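Trelline Makers Forum > Visits and Events > Open day at the Daltanau robotics lab, May

mathew_bench
Went to the Daltanau open day after lunch. Most of it was posters and coffee, but the simulation room was worth the trip. They had the arm doing household jobs on the big screen, all of it rendered, with a real one parked next door that we weren't allowed near. Parvathi Venkataraman ran the session and took questions the whole way through. She said they had 120 runs queued for the day and we could stay for as many as we liked. I stayed for the bathroom set and she let us take stills off the screen. 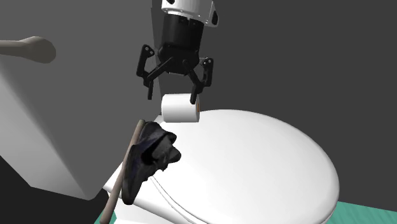 Bathroom set: the toilet roll in the gripper, just over the closed lid.

What I hadn't understood before is how much of the work is the approach. The grip itself is a small part of the code, apparently. Getting the arm to come in from a sensible side takes most of it.

pinion34
Was this the same talk they gave at Fonelberg? I sat through that one and it was all slides.

mathew_bench
No, different people. There were no slides at all here. Annelies Vandenberghe did the Fonelberg one and she was only on the door this time.

k_bangera
I was there too, in the earlier group. I'll be the one to say it, I don't see the point of an open day where you watch a screen. I can do that at home. The arm next door was switched off and I had come 79 miles.

Karthikeyan

mathew_bench
Fair enough about the distance. I'd still sooner see lots of attempts on a screen than one careful attempt on a real bench with everyone holding their breath. Here is another one from the same set, with the arm itself in view.

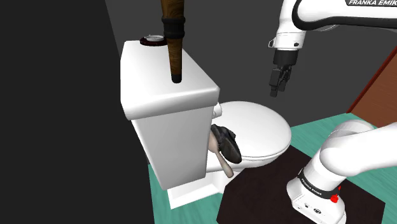
She was quite open that the bathroom was chosen for being awkward. Big smooth shapes, not much room, and the arm has to work from wherever its base is fixed. Someone asked why they don't move the base and the answer was that in a real house you wouldn't be able to either.

f_amini
Did they say anything about contact? That's where every simulator I have used falls down. Hard things are fine. Cloth and anything squashy is guesswork, and you find out when you try it on the real arm.

k_bangera
I asked that. The answer was "it depends", and then the group was moved on.

mathew_bench
We got a longer answer, maybe because there were fewer of us. Tharun Pai does the contact side and he came over for it. He said he doesn't trust the soft objects yet and they treat those runs separately. I wrote down what I could — he talks fast.

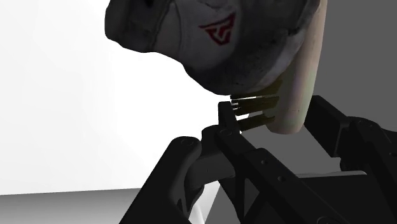
His view was that you shouldn't tune the grip until you know what the fingertip is meeting first. He wanted us to look at close views for that. Take the one I've put up: there's a grubby cap hanging over the gripper, but the fingertip is up by a row of thin dark prongs underneath it, and from further back I would have said it was going for the cap. He said a wide view will mislead you like that all the time, and he checks close up before he changes any settings.

f_amini
That's more sensible than I expected. I still want to see their numbers on the real arm before I believe any of it.

pinion34
Same. Did they give any?

mathew_bench
Not to us. Parvathi said there would be a write-up but wouldn't say when.

k_bangera
So we're back to a screen and a promise. I'll go again if they switch the arm on.

f_amini
Karthikeyan, if you do go, I have 2 seats in the car and I'm leaving from your side of town.

k_bangera
Go on then. Send me a message nearer the time.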